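Prélèvement en bac : ce que coûte vraiment une cellule
Chez Satov, l'achat du bras a pris deux semaines. Le budget du reste a demandé un an.

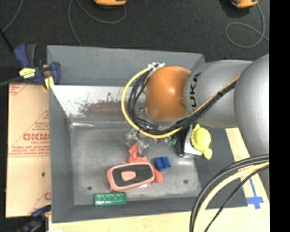 Le bras, et tout ce qui vient autour

Quand Satov a ouvert son dossier d'automatisation, en juin, la ligne principale du tableau portait un seul mot : robot. L'entreprise trie des retours de petits articles pour des enseignes de jouets et de bazar. Ils arrivent mélangés et il faut les sortir un par un d'un bac pour les envoyer au contrôle. Le travail est répétitif et les postes sont difficiles à pourvoir.

Eun-ji Ha, responsable des investissements, a repris le dossier à zéro après la première réunion avec les intégrateurs. « On nous présentait un prix pour le bras et une ligne intitulée divers, dit-elle. Dans les divers, il y avait la moitié du projet. »

Sa version du tableau compte 83 lignes. Le bras en occupe une. Viennent ensuite le préhenseur, les doigts de rechange, la vision, le bac, son support, les protections, le câblage, la mise en service et la formation. Le total s'établit à environ 159 000 euros pour une cellule, hors temps passé en interne.

Les câbles, une ligne à part

Le câblage est le poste que les acheteurs oublient le plus souvent. Sur un bras KUKA comme celui de la photo, les faisceaux courent le long des segments et font une boucle au niveau du poignet orange. Il faut assez de longueur pour que le poignet tourne, mais une boucle trop large peut accrocher le bord du bac. Au stade de l'essai, des colliers suffisent. En production, Satov a prévu une gaine guidée et un jeu complet de câbles en réserve, changé selon un calendrier fixe.

Même logique pour la fixation du bac. Des serre-joints permettent de le déplacer entre deux séries d'essais, et c'est un bon choix tant que la position n'est pas arrêtée. Le support définitif a été chiffré séparément, avec un délai de fabrication que le premier planning ne mentionnait pas.

Choisir les objets avant le préhenseur

Satov a consulté deux fournisseurs de préhenseurs, Zurkia et Brorasik. Tous deux ont demandé la même chose : une liste des articles. Eun-ji Ha leur a envoyé 17 références, choisies parmi les plus pénibles à saisir.

Le mélange compte autant que la liste. Une brique à tenons en plastique translucide, un plastique transparent froissé, une pièce souple à l'aspect de tissu et un jouet jaune bosselé en forme de tortue ne posent pas les mêmes questions à la caméra ni aux doigts. Le transparent et les reflets du fond métallique compliquent la détection. Les pièces souples se déforment à la prise. Un devis établi sur des boîtes en carton bien rangées ne dit rien de ces cas.

Eun-ji Ha conseille de faire inscrire au contrat les articles exclus, avec le nom de celui qui les traitera. Chez Satov, un opérateur garde un poste manuel à côté de la cellule, et son salaire figure dans le calcul de rentabilité.

Le calendrier de paiement

Le contrat prévoit un acompte à la commande, un versement à la livraison et un solde après réception sur site, avec les articles de Satov et dans le bac de Satov. L'intégrateur retenu, Ji, demandait une réception dans ses propres ateliers. La négociation sur ce point a duré plus longtemps que celle du prix.

La commande a été signée le 10 septembre 2019. Une seconde cellule est inscrite au plan, sans date, et son budget reprend le même tableau, ligne divers supprimée.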